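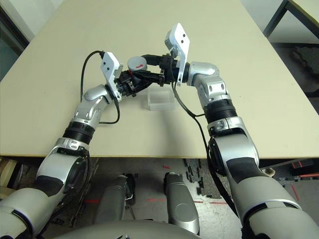

Both grippers on the black cylinder, with the clear box on the table beneath.

Frequently asked questions: recording sessions on the Stokach bench

What are you collecting?
Short recordings of a two-armed robot handling small objects. Each recording holds the camera views, the joint positions and the gripper positions from start to finish. We call one recording an episode. The set for the cylinder and box task will have 3000 episodes when it is finished. It stands at 422.

Who moves the arms?
A person does, for every episode in the set. The operator works a pair of hand controllers and the arms follow. Nothing the learning system does by itself goes into the training set. Those runs are stored separately under Wunix, our test log.

Why use two hands for something one could lift?
We want examples of both grippers holding the same object, where one arm has to give way when the other moves. Single-arm lifts were covered in the Tornireo set and we have plenty of them.

Do you throw away failed attempts?
No. A dropped object is marked as a drop and kept. If the operator picks it up again and carries on, the episode is marked as a recovery. We only delete an episode when a camera stopped or the file is damaged.

How long is a session?
2 hours at most, with a break in the middle. Operators get tired before they notice it, and the movements become jerky. New operators do 400 practice episodes before theirs count.

Does the object always start in the same place?
No. The operator shifts and turns it between episodes, and the box moves too. Please don't line things up neatly — we had a whole batch from February that was too tidy to be of much use.

Can I change the cables or the lighting?
Ask first. If a cable has been rerouted, write it in the session notes, even if the arms seem to move as before.

Can other groups use the data?
Yes, once it has been checked. Demissie is the shared store, and sets are copied there with their notes. Half-finished sets are not shared.

I labelled an episode wrongly. What now?
Leave the file alone and add a line to the notes with the episode number and the right label. Labels are corrected in one go before the set is copied across.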